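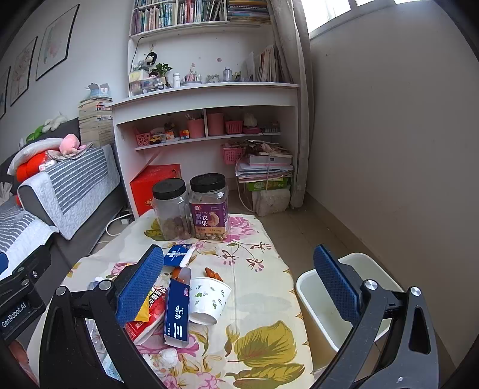

The Hnatiuk Robotics Club is a student club at Gollmont, and Faston is what we call this year's project. The job is clearing a messy low table: rubbish goes in the bin, things worth keeping stay or get put back in order. We collect the movements ourselves with a hand-held gripper, then use the recordings to train an arm back at the workshop. The bin goes to the right of the table, close enough that one pad can hang over it while the other is still above the cloth. The two jars with black lids stay where they are at the back, and anything that touches them counts as a fault. The tissue, the snack packet and the paper cup are all fair game.

This page is the gallery for the project, with notes under each heading. It started in February as a place to put pictures for parents and has picked up more text than planned. Members can send additions through the usual club mailbox.

The club and the project

There are 13 of us this year. Most are in their last two years of school, and a few of the younger members came over from the programming group when it changed its meeting time. We work in pairs or threes. One person holds the gripper, one resets the table, and if there is a third they keep the log sheet. We swap after every set so that the recordings don't all come from one person's way of moving.

Faston grew out of last year's sorting project, where everything was a foam block on a grey board. The arm got quite good at foam blocks. When we gave it a juice carton on a tablecloth it pushed the carton off the edge, and that more or less decided the next project.

Why a living room

We wanted a place with ordinary clutter. The workshop has white walls and one long bench, and a model trained only there has trouble anywhere else. A living room has a sofa with throws and plush toys on it, books stacked up, framed pictures, and daylight that changes through the afternoon. The tablecloth is useful too. A flower print in pink and purple makes small objects harder to pick out than a plain surface does, and the small orange pieces get missed the most.

House rules for home sessions are short. Shoes off at the door. Cables stay where they are. Nothing on the shelves or the desk gets moved. The table is put back the way it was when we finish, and the bin is emptied by us.

How a set runs

A set is ten clears of the same table. The person resetting puts the objects down without arranging them neatly. We had a stretch where everyone laid the wrappers out square to the table edge, and the arm learned to expect it, so now the rule is to drop things from a low height and leave them where they land.

The holder starts with the gripper open and both fingers in view of the camera. They go in slowly, close on the object, lift, move to the bin, and open. Then back to the start position before the next object. Talking is fine. Stopping halfway to laugh is not, as the pause ends up in the recording and has to be trimmed by hand.

A clear is finished when all the rubbish is in the bin. Food that hasn't been opened stays on the table. The log sheet gets the time, the order of pickup, and any drops. We keep the drops. A recording where the holder loses a wrapper and goes back for it is worth having.

Notes on the objects

Paper cups: fine if you come in from the side. From above, the rim folds and the cup slips out.

Tissues: the easiest thing on the table. Even our newest members get them first time.

Snack wrappers: thin ones lie flat and the pads slide over them. Pinch a raised corner. If there isn't one, press down with one finger and drag a little until the film buckles. Two packets on top of each other count as two pickups, even if you happen to get both.

Boxes: a standing box with its flap open is awkward. The flap catches the finger. We go for the lower half of the box, where the card is stiffer. Flat boxes near the back are better approached last, after the front of the table is clear.

Small fruit: stays on the table. It is there as a test, and the log sheet has a column for it.

Bottles: an empty bottle that has been crushed a bit holds still. A round one rolls. For the first few sessions we only used round ones and spent a lot of time under the sofa.

Drink cartons: small, slippery on the printed side, and usually lying down. The textured blue pads help here. Close a little further than feels needed and wait a second before lifting.

The table in the next picture has the harder mix on it: a crumpled bottle with a white cap, a torn yellow wrapper on top of a red packet, a tissue, and a little drink carton on its side right at the front. The orange fruit is tucked behind the wrapper, which makes it a good one for the fruit column.

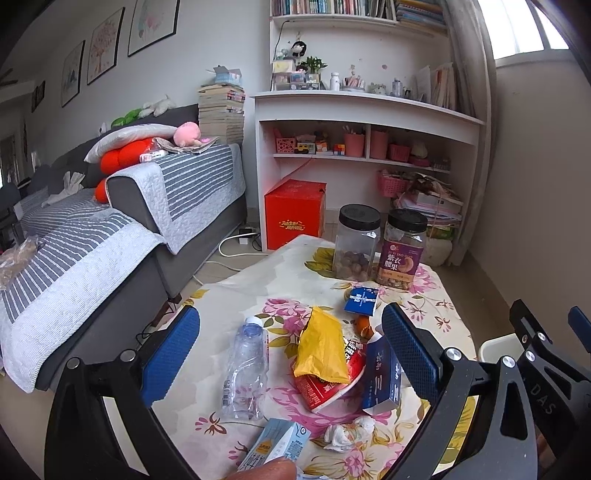
Where we are now

We have 797 clears logged and checked. The target we set ourselves is 3,000, and we won't reach it before the end of the school year. Checking is the slow part. Each recording is watched once at full speed by someone who wasn't holding the gripper, and marked keep, trim or drop. Roughly 13 percent are dropped, mostly for a hand in the way or a set that was started before the table was reset.

The first training run used only the workshop recordings. The arm cleared the tissue every time and the cup about half the time, and it did not manage a wrapper at all. The second run added the home sessions. Cups improved a lot. Wrappers went from never to sometimes. It still treats the jars as something to go around, and so far it has knocked one over once, with the lid on.

Cartons are the current problem. The arm goes to the right place, closes, and lifts before the pads have settled. We think this comes from our own recordings, where half of us lift too early and get away with it. The plan is to redo the carton sets with the one second wait and see if that changes anything – if it doesn't, we will look at the closing force.

Stirnow

Stirnow is the regional student showcase, and we have entered Faston in the household section. Each team gets a table, a bin and a box of objects they haven't seen before. There are two rounds of fifteen minutes and a short talk. Marks are given for what ends up in the bin, with marks off for anything that should have stayed on the table. We have asked whether the tables will have cloths on them and are waiting to hear. If they are bare we will need a few practice sets without a cloth, as the arm has never had one at home.

Two members are working on the talk. It will cover the object notes above, the carton problem and the log sheet. The poster needs a new colour scheme, because the grey text can't be read from the aisle.

Things to bring to home sessions

Clean, empty packaging only. Rinse cartons and bottles and let them dry overnight. No glass and no tins. Wrappers should be in one piece or torn once, please, and not cut up.

The gripper, both batteries and the charger travel in the black case. Whoever signs it out brings it back to the next meeting. Wipe the pads with a dry cloth at the end of the session, and check the four silver bolts before you put it away. They work loose after a few sets, and a finger that wobbles spoils the recording.

Log sheets are in the folder by the workshop door. Take more than you think you need, and write the set number on both sides.

Next sessions

Workshop sessions run at 4 p.m. and home sessions start at 1 p.m., when the light from the window is strong. We would like a few evening sets as well, with the lamps on and the curtains drawn. If your family has a low table and can put up with three of us for an afternoon, let us know at a meeting. More pictures will be added here as the carton sets are finished.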